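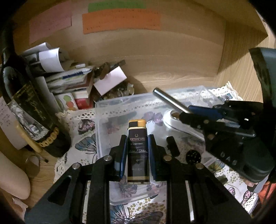 Figure 2. Small certificate box and clear plastic storage box on the butterfly tablecloth.

Packing the Jutwood keepsake set

1. Clear a space on the table and lay a cloth down first. The clear plastic scratches easily.

2. Put the storage box on the cloth with its lid within reach.

3. Wrap each small presentation box in one sheet of tissue. Keep it upright, with the lettering facing the front.

4. Place the heavier items at the bottom – bottles are packed separately, see section 3.

5. Close the lid and press each corner until it clicks.

Note: Keys and other small metal parts should go in a bag of their own. Loose papers can be laid flat on top.

Caution: Do not load the storage box above 225 g per compartment. Do not stack full boxes on a shelf higher than 76 cm.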